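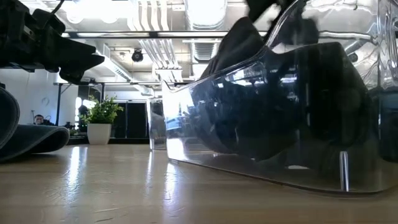 Reading time: 2 minutes

The House of the Poet

When Onni Mustonen came to Taltville, he had one free afternoon and a map from the hotel. On the map was a small star, and next to the star it said "House of the Poet Gulyás." He had never read Gulyás. But he had walked past the church already, the river was brown and slow, and his train left only at 6.

The first sign was painted on a garden wall. It was a large blue hand, and one finger pointed up the hill. Onni followed it. After the bakery there was a second hand, pointing left, and then a third one, which pointed back to the bakery.

He went in and bought a roll with poppy seeds.

"The house?" said the woman behind the counter. "Which one?"

"There is more than one?"

"There are two. In the one on Betitz Street he was born. In the other he wrote. The people of the one do not speak with the people of the other."

"And which one is better?"

She thought about it while she looked for his change. "In the one on Betitz Street there is a chair," she said. 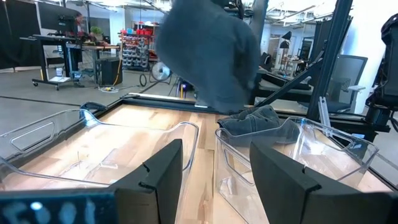 Dark gray cloths and clear bins on a wooden table.

So he went to see the chair. The house was narrow and yellow, and the door was so low that he had to bend his head. An old man sold him a ticket and gave him a pencil as a gift. On the pencil was printed a line of a poem, but the end of the line had been sharpened away.

The chair stood behind a rope. It was a kitchen chair with a straw seat. Onni looked at it for as long as he felt was polite.

"He sat here when he wrote?" he asked.

"No, no. He wrote in the other house," said the old man, and his face became a little hard. "Here he sat when he was a child and did not want to eat his soup."

Onni laughed, and then he saw that the old man was not joking. He looked at the chair again. He remembered his grandmother's kitchen in Vumau, the January dark in the window, a plate of beets, and himself at the age of six with his mouth closed. She had waited with him the whole evening. She had not been angry. She had knitted.

"Did he eat it in the end?" he asked.

"It is not known," said the old man. "In the other house they say that he did. They have no proof."

Onni wrote his name in the guest book, and under it he wrote "A very good chair." Then he walked down the hill to the station. On the way he passed the other house, and he did not go in.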